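3.2 Storage furniture in the sampled flats

Storage was recorded in 409 of the flats visited in Zarngate and Jirkis.

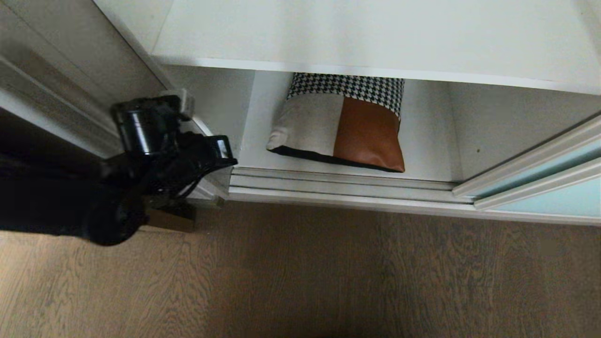 Figure 4. White cabinet with an open lower compartment.

We treated any fixed or free-standing unit with at least one shelf or compartment as storage furniture, and noted whether each compartment was open or closed. Open compartments at floor level were entered separately, as tenants in the February pilot had often left them out when asked how much storage they had. In all, 3,534 compartments were entered, of which 675 were open and at floor level.

Tenants in Jirkis used low compartments mostly for shoes and cleaning goods. In Zarngate, where the flats are smaller and few have a hall cupboard, the same spaces held bedding, paperwork and food. Several older tenants told us they kept nothing below knee height and had moved everything to upper shelves or to the tops of wardrobes. Their answers are counted under "unused" in Table 5, although the space was free for use.

Depth was measured from the front edge to the back wall. Compartments less than 60 cm deep were grouped together. The Bisht scale, which scores storage by volume alone, gave higher values than our tenants' own ratings in both districts. Differences by length of tenancy are dealt with in Section 3.3, along with the Jakden returns.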